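Skinel completes new online shop for Evier
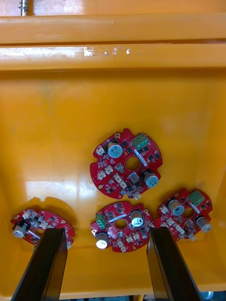 Background to the project

Skinel has completed the design and construction of a new online shop for Evier, a supplier of electronic parts and replacement components to repair workshops, colleges and home users. The site opened to customers on Monday and replaces a catalogue that had been in use for seven years.

The earlier site allowed visitors to look up parts but not to buy them. Orders were placed by telephone or by completing a form, which was then entered by hand at the Evier sales office. Evier invited proposals for a replacement in October and appointed Skinel following a selection process in which Rondonuwu, the company's existing hosting provider, acted as technical adviser.

Scope of the work

The new shop holds 3,182 products. Each entry has been given a revised description, a data sheet where one exists, and a list of the equipment with which the part may be used. Product names and codes have been brought into a single format, and old codes remain searchable so that regular customers can continue to order from their own records.

Trade customers may now open an account online, view previous invoices and repeat an earlier order in full or in part. Colleges and training centres are able to raise a quotation and have it approved by a second member of staff before payment is made. Delivery charges are shown in the basket before the customer is asked to register.

Stock levels are supplied by Musow, the warehouse system already in use at Evier, and are refreshed every 25 minutes. Where a part is out of stock, the page gives the next expected delivery date and offers an alternative if one is held.

Testing and access

Before the opening, about 100 trade customers were given early access to the site and invited to comment. Changes made as a result include a larger search box, a simpler returns form and the option to display prices with or without VAT. The pages have also been tested for use with a keyboard alone and with screen reading software.

Next stage

Skinel will continue to support the site under a maintenance agreement. A second stage of work is planned, which will add ordering from a spreadsheet and a separate section for discontinued parts. The old catalogue will stay available for reference until the end of the quarter, after which its addresses will redirect to the matching pages in the new shop.

Customers with an existing trade account have been sent instructions by email for setting a new password. Those who have not received the message should contact the Evier sales office, quoting their account number.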